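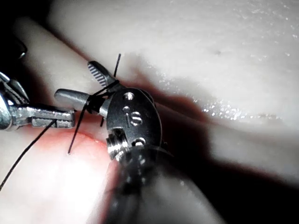

Tying a suture knot with two home-driven instruments

August 23, 2018
By Capucine Pons

I've had a few emails asking how I get the thread round the jaw without it all ending in a bird's nest (it still does, quite often!), so I've written down the way I do it on our rig in the shared workshop. Ludivine Vidal built the motor boxes with me, and the control software is our own thing, called Diltora. You'll need two arms that already move smoothly and a silicone practice pad.

1. Fix the pad down well. Ours sits on a Stodach tray with clips at both ends. If it slides at all you'll be chasing it for the rest of the evening.

2. Check your cable tension. I go round all the drive cables before every session, and mine want redoing after roughly 9 hours of use.

3. Turn the motion scaling down. I started far too fast – a small twitch of my hand sent the jaws right across the pad. Try 2 on the Diltora slider and leave it there until you're bored.

4. Pick up the needle crosswise in the jaws, and go in beside the cut at a steep angle. Roll the wrist to follow the curve, please don't push!
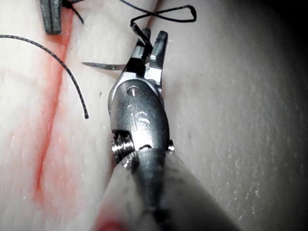
Needle held across the jaws, with its tip towards the red line.

5. Pull the thread through slowly and stop while you've still got a short tail on the far side.

6. Now the wraps. Keep one instrument still, hold the long end in the other and wind it round the still jaw. Small circles, close in. I used to do great big swoops and the loops just fell off the end.

7. Reach for the short tail with the wrapped jaws, grip it, and draw the two instruments apart so the loops slide off over the tip. Wind the other way for the next throw.

If the wraps bunch up at the base of the jaw, back off and unwind them one by one. Tugging only makes it worse, and I've snapped a cable doing that.

Related posts
Rewinding a slipped drive cable
Cordier motor boxes: wiring notes
Our Cendex foot pedal, finally working
Moving the rig to the new bench in June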